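### 3.2 Collecting demonstrations with transparent objects

The tabletop part of the Lultia set was recorded over 8 weeks beginning in March. Each demonstration starts with both arms at the rest pose and ends when the operator presses the foot switch. Operators wore tracked gloves and viewed the workspace directly, from a standing position behind the robot. We did not give them the wrist camera streams. In early trials, operators who had the streams on a side monitor tended to pause before each grasp, and the pauses carried over into the learned policy.

Transparent objects were added after the first training round. The policy trained on opaque items alone would reach for a clear cup and close its fingers too high, or stop short of it. Depth readings were unreliable on these objects, so we dropped depth from the input and kept only the color streams and joint positions. We also changed the table covering between sessions. A plain surface makes the outline of a clear object easy to find, and a policy that sees only plain surfaces learns to depend on that. Printed cloths were used for a large share of the clear-object sessions, and operators were told to leave wrinkles and shifts in the cloth as they were.

Figure 3 gives a wrist view from one of the printed-cloth sessions. The floral pattern is visible through the walls of the cup, and the cup's shape is given mostly by reflections along the sides and rim. The thumb is against one side and the fingertips press on the lower side. 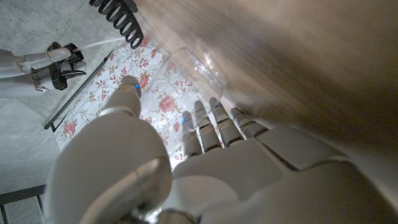 **Figure 3.** Wrist view of the left hand holding a clear plastic cup over a floral tablecloth. The other hand is at upper left.

Kibet Rashidi, commenting on a draft of this section, objected that changing the cloth and the object in the same session makes it hard to say which one helped. He would have held the cloth fixed for the first half of the collection and varied it only in the second. We agree that the present data cannot separate the two effects. The session log records the cloth and the object for every demonstration, so a balanced subset can be drawn, but it would be much smaller than the full set.

In total we kept roughly 1000 demonstrations with clear objects. A demonstration was removed if the object left the workspace, if a glove lost tracking for more than 3 seconds, or if the operator marked it as a mistake. Failed grasps followed by a second attempt were kept. These recoveries are short, and most of them show the hand opening slightly and moving down before closing again.

Motion blur was not used as a reason for removal. The wrist cameras move with the hands, and other parts of the robot or the operator's adjustments can cover much of the view for several frames. We first filtered such frames with a sharpness threshold, but the filter mostly removed the moments just before and after contact. The threshold was taken out and the affected sessions were exported again from the raw recordings.

All streams were resampled to a common clock before training. Actions were grouped into chunks of 32 steps, with the hand joints and arm joints predicted together.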